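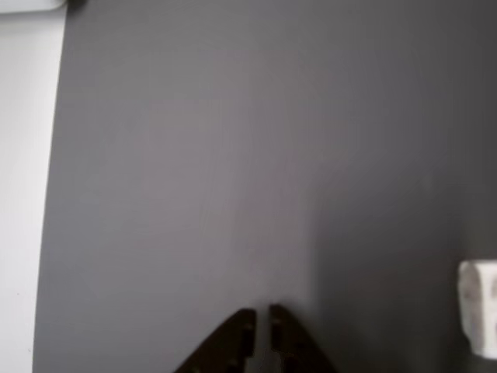
How a Robot Hand Picks Something Up

Your hand has five fingers. Lots of robot hands have two. That's enough! Two fingers facing each other, a gap in the middle, close the gap and squeeze. Engineers call it a gripper. Look at the inside of the fingers and you'll find little notches and steps. Flat, slippery fingers are bad at holding stuff – try lifting a grape with two rulers.

Our shared workshop is called Toria, and the arm we're building there is called Irka. Irka is job number one on the big table right now. Has been since February.

What is the arm made of?

Mostly brackets and motors. The motors are a special kind called servos. A normal motor just spins and spins. A servo turns to the spot you tell it and stops there. Elbow to 72 degrees – ok, done, waiting.

Each servo needs wires. Power in, power back out, and one for messages. That's why robot arms look so messy up close, red and white and black all bunched together. Leave some slack! If the wires are too tight, the arm bends and pop, something comes unplugged. Ask us how we know.

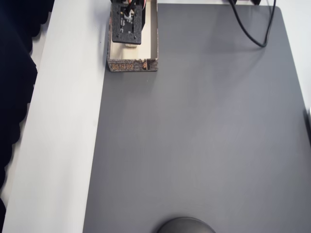
Why start with a box?

A cardboard tray makes a great first test. It has walls, so the robot has to come down from above. No sneaking in from the side. And if it bumps the tray, well, it's cardboard.

The hard part is knowing where the fingers are. You can close your eyes and touch your nose. A robot can't feel where its nose is (no nose). It has to work everything out from numbers – how far each joint has turned, how long each piece of arm is. Get one number a tiny bit wrong and the fingers end up 3 centimeters away from the thing you wanted.

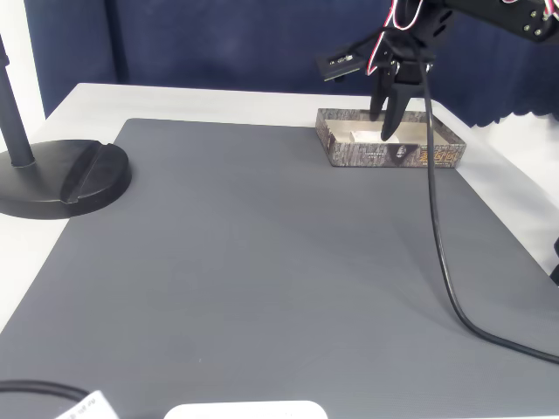 Photo: Toria workshop

So the program goes in small steps. Move over the target. Open the fingers. Go down slowly. Close. Lift. Thats five jobs for something you do without thinking about it, probably while talking.

Going down is where most of the trouble is. Too high and you grab air. Too low and the fingertips poke the floor of the tray, and the servos push and push and get hot. We tell ours to stop a little early and then creep.

An eraser is a good thing to practice on. Light, a bit squishy, doesn't roll off. It does have long sides and short ends though, so it matters which way it's pointing. 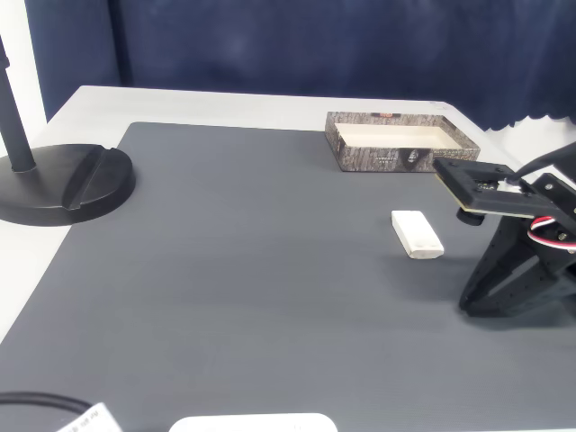
If it lies at a slant, the gripper has to twist to match before it closes, or it'll just shove the thing along. People do this twist with their wrist all day. Robots need a servo for it.

Try it yourself

You need an eraser, a shallow box and one hand. Use only your thumb and one finger, keep them stiff, dont bend them. Now pick up the eraser and put it in the box. Turn the eraser a bit and go again. Do it 8 times. Then have a friend give you orders while your eyes are shut – left, down, stop, close – and you'll see why the program takes so long to write.

Next time: making the arm put things down without dropping them. Harder than it sounds.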